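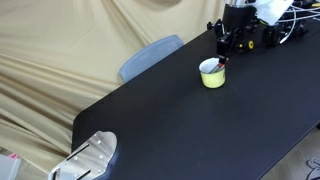
Komden Pottery has made bowls since 1953 and opens its doors one Sunday in August, when the kilns are off and the visitors supply the heat. Our guide fired off the big numbers: 1000 degrees, 186 shelves, one restroom.

The glaze room was the best part, mostly for the smell. The coffee was included, in the sense that they let us buy it.
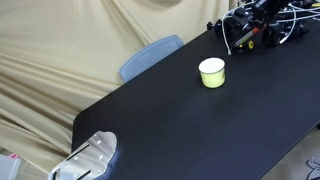
A pale cup on a black tabletop.

After the break came the Bunting kiln, older than the parking lot and in better shape.

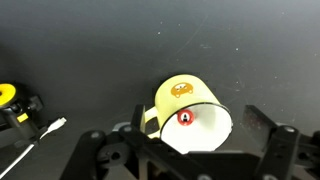

The seconds shop closes at 4, ten minutes before the tour ends. I ran. I now own a gravy boat.

Print this page | E-mail this page

Comments (2)
Plinham Reader: Is the bus still 10 minutes' walk?
trularura_fan: Uphill, yes.

Contact | Copyright Trularura Day Trips | Back to top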